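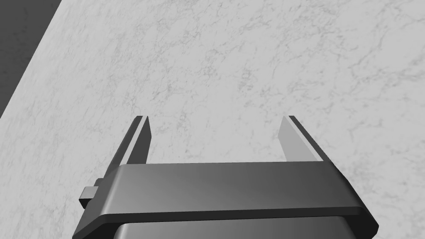
Which counter material holds up best in a rental kitchen?
Depends on your tenants and how much you like re-sealing. Short version — laminate if you turn over every year, quartz if you don't, marble if you're selling the place and moving on. White marble looks great, a big pale stretch of it like the one at the top of this page will make any small kitchen feel wider. It also etches. Lemon juice, vinegar, tomato sauce. We've put it in for people who knew that and were fine with it, and for people who said they knew that.

Do you do houses or just apartments?
Both. Anything with a kitchen. No commercial, no food trucks, please stop asking about the food trucks.

What areas do you cover?
Raston, Gudlow, and the river side of Uniyal. Past the county line there's a travel charge, ask when you call.

How much is a measure visit?
Free in Raston. Elsewhere it's $18 and comes off your bill if you go ahead. Takes less than an hour usually. Clear the counters first. All of it, toaster too.

Can I send my own measurements?
For a rough quote, sure. Wall to wall, front to back, and say where the sink is. We won't cut from them. Had a guy in May measure in a mix of inches and centimeters, same sheet of paper.

What does it cost?
Smallest job on the price list is $534, that's one straight run of laminate, no sink cutout, old top already gone. A sink cutout is extra. An L shape is extra. Tearing out the old top is $776 if it's tile set in mortar, a lot less if it's screwed down. Stone is quoted per job, can't give you a number over the phone so don't be mad at Celina when she won't.

Who do I talk to?
Quotes and scheduling — Celina Wasilewska. Stone questions — Manju Negi. Billing is Urmila Nigam, mornings only. If you leave a message say your street and not just your name, we have three Johnsons going right now.

How long till you can start?
Laminate, 15 working days from deposit. Stone is longer, depends on the slab yard and they don't always call back. If anybody quotes you stone by the weekend be careful.

Are you open over the holiday?
Office is closed 24th November. Back Monday. Messages get answered in the order they came in.

Can I pick my own slab?
Yes and you should. Samples are tiny, the real thing has veins and blotches the sample dosen't show. Manju will meet you at the yard. Wear closed shoes, they will turn you away in sandals. Take a picture of the slab tag before you leave so we all agree on which one it was.

What about the seam?
There will be one if your run is longer than the slab. We try to land it at the sink or the stove where there's less of it to see. You get a drawing with the seam marked, look at it, sign it. After it's cut it's cut.

Do I have to seal marble?
Yes. Before you use it and then every year or so, more if you cook a lot. Test — few drops of water, wait ten minutes, if there's a dark spot underneath it's time. We sell Vadon sealer at the office, any penetrating stone sealer will do. Sealing slows down stains. Does nothing for etching, different problem.

I already have etch marks. Can they come out?
Light ones on a polished top, usually, with polishing powder and a damp felt pad. Deep ones need a pro with a machine. Honed finish hides them better to begin with. Don't use the kitchen spray that smells like lemon, that's how you got them.

Can I put a hot pan on it?
Use a trivet. Laminate will bubble, quartz can scorch or crack, stone is better but why risk it.

Do you disconnect the sink and stove?
Sink yes, if the shutoffs work. If they're frozen you need a plumber before we come. Gas, no. Never gas. Mohit will check it on the measure visit and tell you if you need somebody.

When can I use the sink again?
Next day. Glue on the undermount has to set. Plan on takeout.

My walls aren't straight. Problem?
Nobody's are. We scribe the back edge or cover it with a backsplash. Gap over half an inch we'll talk.

Will you take the old counter away?
Included if we tore it out. If it's been sitting in your garage since the last guy, small fee.

Do I need to be home?
For the first half hour and the last one. An adult, not a teenager with a key. Dogs in another room please.

What's the warranty?
Labor one year. Material is whatever the maker gives, paperwork is in the envelope you get at the end, keep the envelope. Chips from dropping things aren't covered. Standing on the counter to change a lightbulb isn't covered either.

How do I pay?
Half down, half when it's in. Check or card. Card has a fee, it's on the invoice. Landlords with more than one unit ask Urmila about monthly billing.

Can I get a reference?
Trinidad Dimaculangan manages a building in Gudlow and said we can give out her number. Call the office for it, not posting it here.

Question not on the list? Call or use the form, form is slower.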